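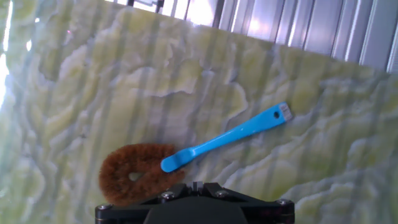
Keltton Way in four days with a small pack: tent or huts?

Posted by hillmouse in Walking Holidays

Hello all! After years of reading other people's trip reports I've finally booked the time off and I'm walking the Keltton Way in May, and I am absurdly excited. I'm going from Gaser to the coast over four days, on my own, and I can't settle on where to sleep.

My pack holds 37 litres, so a tent would go in but only if I'm strict about everything else. The huts look lovely in people's photos, but I've read that the one at Serkis fills up early and I don't fancy arriving at teatime to a full bunk room. I've done plenty of day walks and two nights on an easier route, so I'm reasonably fit, though I've never done four big days in a row.

So would you carry the tent or trust the huts? And is the second day as hard as the guidebook makes out? It gives 20 kilometres with a lot of up and down, and the tone is a bit gloomy. Any favourite spots to stop for lunch very welcome too!

Yasuo Minami

Oh, you are going to have a wonderful time. I've walked it in both directions and I'd go again next week if my knees got a vote and my boss didn't.

Huts, every time, for a first go. May is early in the season and I've never been turned away then, but do ring Serkis the evening before, because the warden keeps a list and holds a bunk for anyone who has called. The phone is only answered after supper, so don't panic if it rings out all afternoon. The other huts are bigger and you can turn up when you like. You'll want a sheet liner and a bit of cash, and that's more or less it. Blankets are provided and they're good thick ones.

The second day is long but it's a glorious long. The guidebook adds up every little rise and gets to 2000 metres of climbing for the whole walk, and a big share of that is on day two, so I can see why it frightens people. What it leaves out is how kind the path is! It zigzags up through the beech woods on soft ground, with a stream beside you for the first half of the morning, and by the time you come out of the trees most of the work is done. Start by seven and you can take it as slowly as you please.
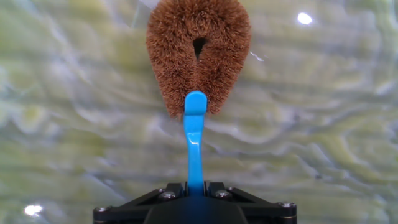 For lunch I'd hold on until the saddle, even if you're hungry earlier. There's a flat shelf of rock just past the highest marker — sheltered from the west — where you can see right down both valleys. I sat there for over an hour last time watching a pair of buzzards and had to trot most of the way down to make up for it. Fill your bottles before you leave the woods, as the spring marked on the older map is often dry.

One more thing, go from Gaser as you've planned. Finishing at the sea is hard to beat, and the last afternoon is all gentle downhill through pasture with the smell of salt getting stronger. Take your boots off and walk straight in!

ted_p

tent. more freedom. huts are noisy

Sérgio Patrício

I agree with nearly all of what Yasuo has written, but I'll put in a word for the tent, as I carried one and loved it. There's a grassy bowl below the Ikeda pass with space for a handful of small tents, and waking up there with cloud lying in the valley was the best morning of my year. Camping is allowed there for a single night, and you should be packed up by 10 in the morning. I'm not sure it's permitted anywhere else on the route, so ask at the Gaser office before you set off.

With 37 litres you could do it if your sleeping bag is a small one. I had the tent poles strapped to the outside and the food in the top, and I wore the same shirt for four days, which made me popular on the bus home. But it was cold! I had frost on the flysheet in May, and I was very glad of a woolly hat in bed.

If you'd like both, sleep in the huts for the first two nights and camp on the third. You do carry the tent over the long day for that, so it depends how strong you're feeling. On that second day I found the descent harder than the climb. The path drops steeply through loose stones just before Serkis, and I'd have given a lot for walking poles.

Please come back and tell us how it went, I'd love to hear whether the orchids were out below the pass.

hillmouse

Thank you both so much (and ted_p, short and sweet)! Huts it is, with poles, and I'll ring Serkis after supper the night before. The grassy bowl is going on the list for next time. I've already started looking at the buses back from the coast — does anyone know if the late one takes cards?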